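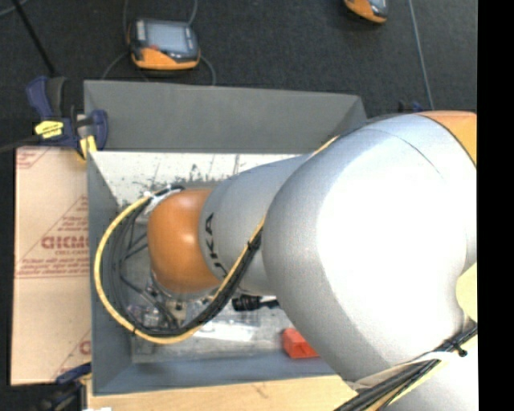 3.2 Bins and loading procedure

All loading trials used open rectangular bins from the standing stock of the Hotex distribution site in Fleltudville. The bins are gray (Figure 2) and have no lid. Bins of the same type are used on site for holding mixed small goods between receiving and final packing, and no bin was bought or modified for the study. Before the trials began, 20 bins were drawn from the stock and checked for cracked corners, bowed walls and adhesive left behind by old labels. Residue was removed with a plastic scraper and warm water. Bins with a bowed wall were exchanged, as an outward bow of even a few millimeters changes the number of cartons that will fit side by side in the bottom layer.

The goods were taken from the Zerkden catalog of household items and fell into three classes: rigid cartons, flexible pouches, and blister-packed articles on card. The total pool held 1,000 pieces. Pieces with torn or reopened packaging were excluded, and every remaining piece was weighed once and given a numbered sticker on its largest face. Where a sticker would have covered a closure flap, it was placed on the opposite side. Pouches were flattened by hand before weighing so that trapped air was distributed evenly along the seam.

Two loading conditions were compared. In the layered condition, cartons were placed first, with the longest edge parallel to the long wall of the bin. Pouches were laid over them and carded articles were stood upright in whatever space remained along the walls. In the unordered condition, pieces were lowered into the bin in the sequence given by a shuffled list, without regard to class or orientation. Pieces that came to rest on an edge in the unordered condition were left as they lay. Loading stopped in both conditions when the next piece on the list would have stood above the rim.

Fill height was measured at 7 points per bin: the four corners, the center, and the midpoints of the two long walls. A straight rule was laid across the rim and the distance to the uppermost surface was read with a depth gauge. The center reading was taken first. Early tests had shown that pressure from the gauge foot on a pouch near the wall could shift pieces toward the middle of the bin and lower the center value. When the foot met a pouch, it was rested on the surface under its own weight, and the reading was taken after movement had stopped.

After measurement, each bin was emptied from the top and the pieces were returned to the sorting shelves by sticker number. Damage was recorded at this stage. Following the scheme of Nanayakkara, dents in cartons were graded by whether the printed face, an edge or a corner was affected, and bent cards were noted separately. A piece graded as damaged was withdrawn and replaced with one of the same article. Grading was done by one person (Tanner Leclerc) throughout, so agreement between graders was not assessed.

Gray was retained as the bin color for all trials. White labels and light-colored cartons were easy to distinguish from it, but dark pouches were less distinct near the base of the walls, where shadow was deepest. Missed pieces during emptying were therefore logged by class. The bin was tilted toward the light for a final check before it was recorded as empty, and any piece found at that point was entered as missed even if it had been partly visible earlier. Two bins developed cracks at the rim during November and were retired. Their earlier readings were kept in the data set, and the replacement bins were numbered in continuation of the original series.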